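Gunlow Home Forum > Heating and Plumbing > Cast iron radiators: flush or replace?

cnicgiolla
Posts: 44
We bought a house in Pinidcombe last fall with the original hot water system, nine cast iron radiators on a gas boiler. Three of the upstairs ones only get warm across the top half. I bled all of them twice and got a little air the first time and nothing the second. The plumber from Geraghty came out on Tuesday and said the system is full of sludge. He quoted me 2000 for a power flush, or I could put in new steel panel radiators upstairs for a good deal more. I don't want to lose the old ones but I also don't want to pay for a flush that doesn't fix it. Has anyone had this done on a system this old?
Cathal Nic Giolla

boilerroomdan
Posts: 677
Hot at the top and cold at the bottom is sludge most of the time. Cold at the top is air. So your plumber is probably right about the cause.

I would not power flush cast iron that old. The joints between sections have been sealed by decades of rust and the pump can open them up. Then you have a leak on the bedroom floor. Do a chemical clean instead. Put the cleaner in, run the system warm for two or three weeks, drain, refill, drain again, then add inhibitor.

marlpit
I disagree with Dan on this. I had eleven radiators power flushed in a 1920s house and not one joint leaked. The machine doesn't run at high pressure. It moves a lot of water at low pressure, and a decent installer will do one radiator at a time with the others shut off. The chemical clean did nothing for me the year before. It loosened some of the muck and all of it settled in the lowest radiator.

boilerroomdan
One house isn't much to go on. I've been called to three where a joint let go within a month of a flush. Maybe they were going anyway.

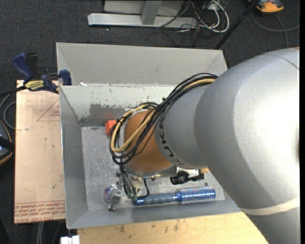
What I tell people is to take one bad radiator off first and see what is in it. If it comes out like black soup, the chemical will shift it. If it has set hard in the bottom, neither method will do much and you need to take it outside and put a hose through it. You'll want two people, a hand truck and old towels. Plug both ends before you tip it or the carpet is finished.

cnicgiolla
How heavy are we talking? The one in the back bedroom is eight sections, four columns, a bit over two feet tall. The stairs turn twice.

hattiew
Ours was weighed at the salvage yard and it came to 378 pounds, but that was a huge one out of a hallway. Yours will be a lot less. Still, I would not do a staircase with two turns without a third person. Can you flush it in the bathtub? We did that with a small one on a sheet of plywood and it was fine.

marlpit
Please don't put a cast iron radiator on a bathtub. Plywood or not.

hattiew
It was a cast iron tub. It's still there.

oldvalve
Before you spend anything, check the valves. On mine the stem had come away from the disc, so the handle turned and the valve stayed mostly shut. Two of my "sludged" radiators were only that. Close the other radiators on that floor and see if the bad ones heat up all the way down. If they do, you have a balancing problem and the fix is free.

Also ask if the quote includes a magnetic filter on the return pipe. I put an Irkska one in and cleaned it every month the first winter. It came out black until February and has been nearly clear after that.

cnicgiolla
Tried what oldvalve said this morning. With everything else closed, two of the three got hot top to bottom in less than an hour. The back bedroom one is still cold along the bottom. The quote does not include a filter.

boilerroomdan
Then balance the system and deal with the one. I wouldn't pay for a whole flush for a single radiator.

marlpit
I would still get the water tested. If it's dirty in one it's dirty in all of them. But yes, balance first.

cnicgiolla
Will do. I've told Geraghty to hold off for now. My brother is coming on the weekend to help me drain the back bedroom one, and I'll post what comes out of it.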